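FOR IMMEDIATE RELEASE
Trimham, February 2023

Members of Trimham Open Workshop present Kaler, a two-arm suturing robot built on a shared bench

Trimham Open Workshop is pleased to announce that the Kaler suturing bench, a robot with two arms for practicing surgical stitches on tissue specimens, is now complete in its first version and open for visits. The machine was designed and assembled by members of the workshop in the evenings, with the tools which are available to every member. Kaler is a practice and study machine. It is not a medical device and it will not be used on patients or on living animals.

The work on Kaler started with a simple question from the electronics table: can a group of hobby builders make two instruments move finely enough to tie a knot in thin thread? The instruments themselves were bought second-hand. Everything that moves them was made in the workshop, including the drive boxes, the cable tensioners, the arm stands and the control program. The log of the project records 348 hours of bench time, and the parts were paid from the common fund of the members with a total cost of $1,715.

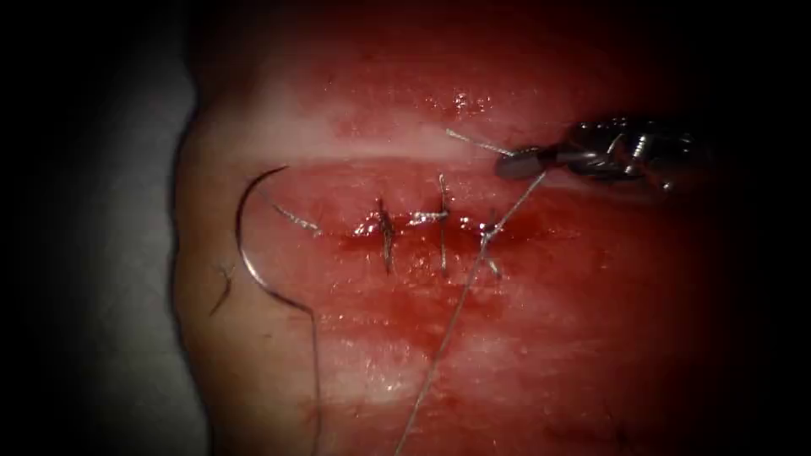

Interrupted sutures on the practice specimen. The curved needle lies at left, and one instrument holds the thread.

An operator sits at a small table next to the bench and moves two hand controllers. Each controller commands one arm. The program makes the movement of the hand smaller before it is sent to the motors, and it also filters the shaking which every hand has. The operator can freeze one arm with a foot pedal and continue to work with the other one.

The most difficult part of the build was the wrist drive. The wrists of such instruments are moved by very thin cables, and in the first drive box these cables became loose after a short time of work. The jaws then closed later than the operator expected, and needles were dropped. The group changed the drums from printed plastic to turned aluminum and added a spring to each cable. The second drive box has been used since then without a change of the design.
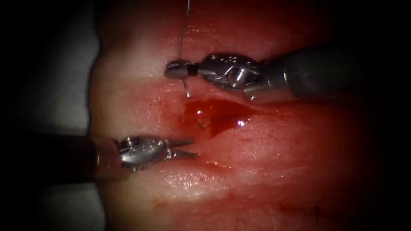

The passing of the needle also needed much patience. A curved needle must follow its own curve through the tissue, so the wrist has to turn while the arm stays almost in the same place. In the first version of the program the arm moved to the side during this turn and pulled on the edge of the wound. A new calibration routine, which takes 22 minutes and is done before each session, corrects this error well enough for the kind of stitches that are practiced here.

For tying the knot, the operator makes a loop of thread around one instrument and takes the short end with the jaws. This step remains the slowest. The control program does not measure the force in the thread, and the operator must judge the tension with the eyes only. Builders who come from other fields often compare it with tying a fishing hook in gloves - some of them learn it quickly, others need many sessions.

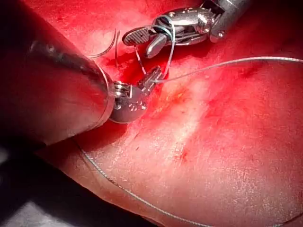 Both instruments at work over the bloody patch, with a loop of suture thread around the jaws of the upper one.

The drawings, the parts list and the control program of Kaler will be shared free of charge with other workshops. The builders ask that every group which copies the machine keeps the emergency stop circuit as it is drawn, and that specimens are handled on a separate bench with gloves and washable surfaces. A written cleaning procedure is included with the drawings.

Visitors can see the bench at the open evening of the workshop, in the Chrysikopoulos Building, second floor. Places at the controllers are limited to 3 persons per session and should be reserved at the front desk. The workshop kindly informs that real tissue is used in the sessions, and that visitors who do not wish to see it can follow the talk about the electronics in the next room. 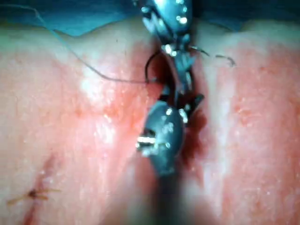
Kurnel Group for Bench Robotics, Trimham Open Workshop

The Kurnel Group is the robotics section of the workshop and is open to all members who have completed the safety introduction. Its next task is a sensor for the thread tension, which will be mounted inside the existing drive box. The group is also looking for a member with experience in small bearings, and for a used stereo display in working condition.

Requests from the press, and from other workshops which would like to receive the drawings, can be left at the front desk with the note "Kaler". They are answered in writing by the group.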